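3.2 What ends up on the table

I should say up front that I went into this part of the study thinking tables were boring. My notes from June are mostly about shelves and cupboards, and the table gets a line here and there. Then I sat down with the tidying diaries from the Mumside households (16 of them, all renters) and the table was everywhere! People put a thing down there on the way to somewhere else, and it stays. Nithin Gounder, who coded the diaries with me, started calling these "parked" items, and the name stuck.

A parked item is anything that has a home somewhere else in the room, or should be in the trash or recycling, but is sitting on a table when the diary entry gets written. We logged 2,125 entries in all, and I read every one of them twice (my eyes have forgiven me, more or less). We didn't try to judge whether a table was messy. We just wanted to know what gets picked up first when someone finally decides to clear it.

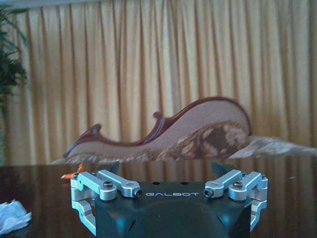

3.3 Empty bottles and the first thing picked up

Most of the diary writers went for drink containers first, and they were pretty cheerful about it. An empty bottle is light, it's easy to grab, and you don't have to make up your mind about it the way you do with a letter or a charger. One writer told us she clears the bottles "to get my hand in" — I love that phrase and have used it at home ever since.

The clear plastic kind with a screw cap came up more than I expected, and the cap turned out to matter. Some people take it off before recycling, some leave it on, and a few had long arguments about it with whoever they live with. Figure 1 has a bottle of this type, empty and with its red cap on.

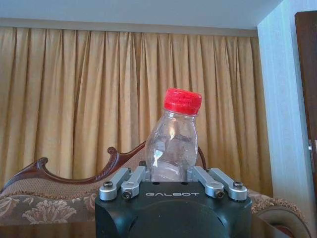 Figure 1. Empty plastic bottle with a red screw cap.

The cap arguments are coded under "sorting" and I come back to them in Section 4. For now I'm only interested in the order of things. We asked the writers to give each clearing session no more than 30 minutes, and the entries get shorter and grumpier toward the end, which is when the paper and the cables show up. Two writers skipped those completely and moved the pile to a chair — we logged that as "re-parked" and kept it in the data.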